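Scooping task, student section: session length
8/24/23
Posted by zelidetti_lab

Members are asked to comment on the proposed limit of 70 demonstrations per session with the hand-held grippers. Current work uses the scoop and the white bucket.

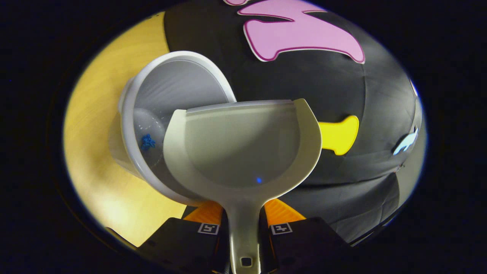 The limit would take effect in January.

nasrallah_team2
Our team respectfully disagrees. Grip quality declines after 20 -- we request shorter sessions.

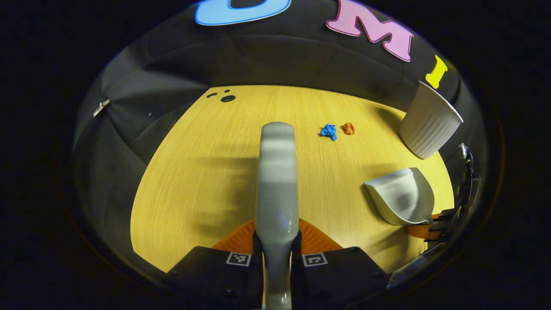

We would also keep the crumpled pieces in the task, as they are harder than beads.

flinitz
Opposed. Six short sessions mean six setups.

zelidetti_lab
Both positions are noted. The proposal remains open.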